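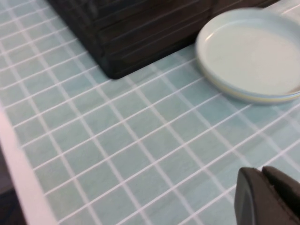
Wrist view on the way in: slatted box, plate, gripper at lower right.

Wrist camera goes soft whenever I move the arm. Is it ruining my demos?

Posted by Ritu Prajapati

I'm teaching a small arm to pick up a plate and put it on top of a dark wooden box. I drive it by remote control with a leader arm, the two-finger gripper does what my hand does, and everything gets recorded. The table has a tile-pattern cover in pale aqua, which seemed cheerful when I bought it.

I have 200 demos so far. When I play them back, plenty of the wrist views look like the one I've posted: the white lines between the squares smear, and the whole view goes a bit soft. I can still tell what everything is, but then I already know what everything is. The trained policy gets near the plate and then dithers like my uncle at a salad bar.

Do I throw the lot out and start over? My wrist votes no.

Sorin Zupan

Don't throw anything out yet. A bit of blur on the approach is normal, and the policy will see the same blur when it runs, provided it moves at the speed you did. What hurts is blur in the last stretch, when the fingers are choosing a spot on the rim. Step through ten or so demos and look only at the moments right before the gripper closes. If the rim is sharp there, the camera is off the hook.

Dithering near the object usually comes from the person driving. I spent most of June teaching an arm to stack bowls, and I paused before every grasp to think about it. The arm learned to pause and think about it. It never got as far as the second part.

Things I'd try, cheapest first:

Trim the long pauses out of the demos you have and retrain.

Add a lamp and shorten the exposure. Lock it, too, or the camera will undo your work the moment something dark fills the view.

Grab the plate at the same part of the rim every time. If you took it from the left in half the demos and from the front in the rest, the policy may be trying to honor both.

Then record 11 new ones, slow at the end and without hesitation, and compare — you'll see whether it's worth doing more.

Madhu Singhal

get a better camera

Shalini Rajput

Mostly agree with Sorin, but look at where your plate sits. In that view its rim is nearly touching the box. If it starts there a lot, the fingers have very little room on that side, and I'd bet you steer differently each time to avoid a bump. Start with the plate out in the open for a while, then work back toward the box.

I'd also swap the cover for something plain, at least for one test. Mine was a checked tablecloth and I defended it for 2 weeks. The plain one did better and I still don't like looking at it.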